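Rules for the pushing table

Since February I work two evenings a week at the small lab in Tokevham, and I promised to write down the rules we use there. Kálmán Virág asked me for them, and I think other beginners can use them also.

We do pushing tests. The arm has one straight rod and it moves printed blocks on a wooden board. It sounds like a toy, but I have made more mistakes with this setup than with any gripper.

The first rule is about height. The rod must never touch the wood. I set the lower limit in the controller before I put any block down, and I check it at all the corners and in the middle, 5 points. A glued board is not perfectly flat, even a good one.
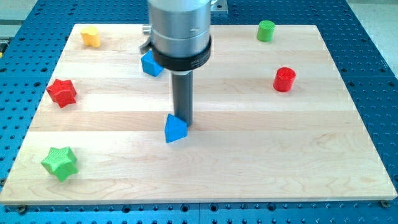
The rod next to the blue triangular prism, stars on the left, cylinders on the right.

The second rule: the board is screwed to the table, always. In my first week I used clamps, and I had to repeat 17 runs after the board moved.

Third, hands stay outside the table border while the arm has power. If a block falls over, press stop, wait, then fix it. I know it is slow.

Fourth, push speed is written in the log together with the block layout. Kálmán wants also the room temperature there. I am not convinced, but I write it.

There is a sixth version of our sheet coming, with a part about changing the rod. When it is finished I will put it on this blog.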